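Stundton Breakfast Shelf — progress report to the Hirnbridge Fund
14 Mar 2018

Hi all, and thanks for the quick yes on moving the report date. The short version is that the shelf is open, the kids are eating, and we still have most of the 3000 dollars you gave us.

We opened 4 mornings a week at the Stundton hall, and so far we've handed out 220 breakfasts. Milk comes from Qureshi Dairy and the bowls are on loan from the Rika school (they want them back in April, so I'm pricing our own now). Cereal is where I've spent the most time, and I have opinions!
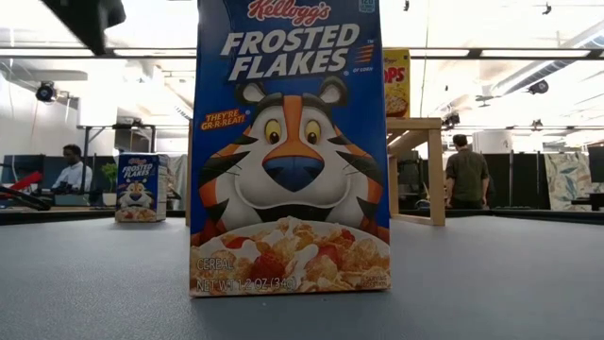

Tilda Qureshi-Lane

Frosted Flakes get asked for by name — Tony the Tiger grinning off that blue box sells it before I've opened my mouth. I've been trying out box sizes too, large next to small, plus a yellow box up on the little wooden stand to see whether kids look higher than table level. The small ones are easy to send home with a child who came in late. The large ones win on price by a mile, so I'd like to keep both.

Not everything is sorted. The sink is still slow, and we've had 11 mornings when the hall key wasn't where it should be — I'm getting a second one cut. I also owe you the receipts for the spoons and the fridge thermometer, and those will come with the April numbers.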